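**Packing room at Urkivia gets a new pair of hands, and the old hands stay on**

Salem, 2018-09-20

If you have ever ordered a drinking cup or a storage jar from Urkivia, there is a fair chance it was picked up, turned over, looked at and set back down by somebody at the long tables on the second floor of the old mill building in Salem. That has been the way of things for as long as anyone on the floor can remember, and the people who do it are very good at it (they can feel a bad rim before they see it). Since April, though, part of the lifting has been done by a robot arm, and the mood up there is a good deal sunnier than some folks in town expected when the plan was first announced.

The arm was set up by Bultstead, a small firm that mostly works with packers and bottlers, and it runs on a program called Vurkum. It handles the plain, repetitive part of the job, which means taking hold of each item, lifting it and moving it to the next station. The 16 people in the department still do the checking, the sorting and the boxing, and they decide what gets sent back.

Clear plastic was the part everybody worried about. It's slippery, it shines, and what stands behind it shows right through, so a machine can have a hard time working out where the thing begins and ends. Bultstead spent most of the spring on clear containers alone, trying one grip after another, while the regular crew carried on at the next table and offered plenty of advice -- some of it even asked for!
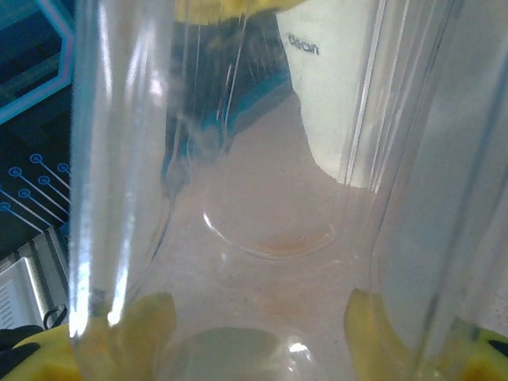 Karabo Radebe

The yellow fingers close on a clear container low down, one on each side, with a paler surface where they meet the plastic. Getting them to hold firmly without leaving a dent took a lot of patience, I'm told, and the settings are still changed from time to time when a new shape comes in.

What has changed most is how the day feels. Before the arm, a person on the early shift might lift over 400 pieces before lunch, and the sore wrists and stiff shoulders were simply something you took home with you. Now the crew trades places every hour or so, and each of them has learned to start the arm, stop it and teach it a new pick. One packer, who has been there long enough to have trained half the room, told me she went in dreading the whole business and now gets a little cross when somebody else takes her turn at the controls.

It isn't all smooth going. The arm is slower than a practiced person, and on some afternoons it stops so often that they switch it off and go back to doing everything by hand. A couple of people miss the easy talk that went along with the old routine, when everyone stood elbow to elbow, and the tables have been moved closer together again to bring some of that back.

Pay has stayed where it was for everyone, with a small extra for those who finish the training. Urkivia says no jobs have been cut, and two people who had asked for lighter work have been able to stay in the department. A second arm is being talked about for the lids, which are fiddly little things, and the packers have been asked to choose where it should stand. They were still arguing about that, quite cheerfully, when I left.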